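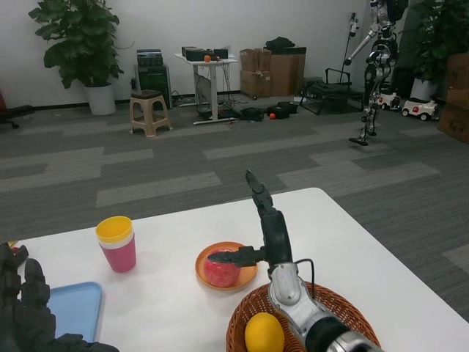

4. What the Embargo Line Was Doing There

4.1 Releases with an embargo

Of the 2,890 press releases in the Dasness archive, 452 carried an embargo line of one kind or another. We had expected fewer. An embargo is a request that an editor sit on a story until a stated hour, and it makes sense when there is a story and when someone might run it early. Most of the releases in our set came from small and mid-sized firms announcing a new regional manager, a bigger warehouse or a refreshed logo. The danger of a leak seems to have weighed more heavily on the senders than on anyone else.

We sorted the embargoed releases using the Zakharchenko scale, which asks a coder to judge whether early publication could have changed anything for anyone. A release scores high if it touches on a share price, a court date, a product launch with a competitor close behind, or a report that reporters need time to read. It scores low if the only person who could be upset is the one who wrote it. By this measure 110 of the embargoed releases had a plain reason for the hold. The rest did not, or hid it well.

The wording varied more than the reasons did. Some senders gave a date, an hour and a time zone, as the textbooks advise. Others gave a date and no hour. A fair number wrote "strictly embargoed" at the top and "for immediate release" two lines further down, which left the editor free to choose. Our coders marked these as embargoed, after an argument that took up most of an afternoon and is described in Appendix B.
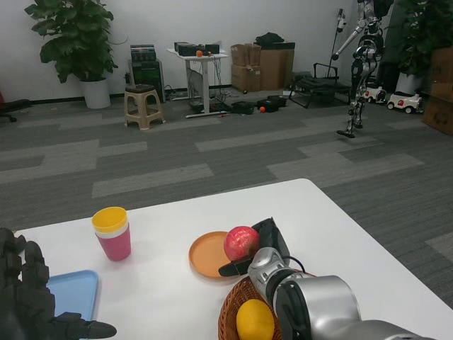 Length had little to do with it. We had guessed that an embargo would go along with a long release, on the theory that a sender who asks for patience has something that takes time to absorb. The longest embargoed item in the archive ran past 1,000 words and announced a change of office hours at a firm in Preneck. Several of the high scorers would have fit on a postcard.

4.2 What editors did about it

We then looked for each embargoed release in the trade titles published by Skenwood, whose back issues can be searched by date. Early publication was rare. It would be pleasant to report this as proof of good manners, and good manners may be part of it. The simpler reading is that a story has to be printed before it can be printed early, and most of these were never printed at all. As Figure 2 in Section 3 shows for the archive as a whole, the usual fate of a release is silence.

Among releases that did run, the high scorers were handled much as their senders had asked. Coverage appeared shortly after the stated hour and tended to include a quote or a number that was not in the release, which suggests the extra time had been used for a phone call or two. Low scorers that ran were mostly printed as received, typing errors included, whenever there was a hole on the page. In a few cases the hole turned up some weeks later. One January release under embargo until nine in the morning appeared in the spring.

4.3 Limits

Skenwood's titles are weekly or monthly, and a publication that closes its pages ten days ahead has few chances to break an embargo even if it would like to. Daily outlets may behave differently. We also cannot see releases that were read, thought interesting and set aside because the hold ran past the deadline. The archive stores what was sent and says nothing of what an editor muttered on opening it. A sender who used a second distribution service with different wording would be counted here on the strength of the Dasness version only.

The archive was closed to new items in September 2021, and later habits may differ. Finally, the scale was built for announcements by public bodies, and our coders found it hard to apply to award nominations. These were embargoed often, and with great feeling. We scored them low unless the winner was still unknown to the other nominees, a rule we adopted late and then applied to the whole set. Section 5 turns to the headlines.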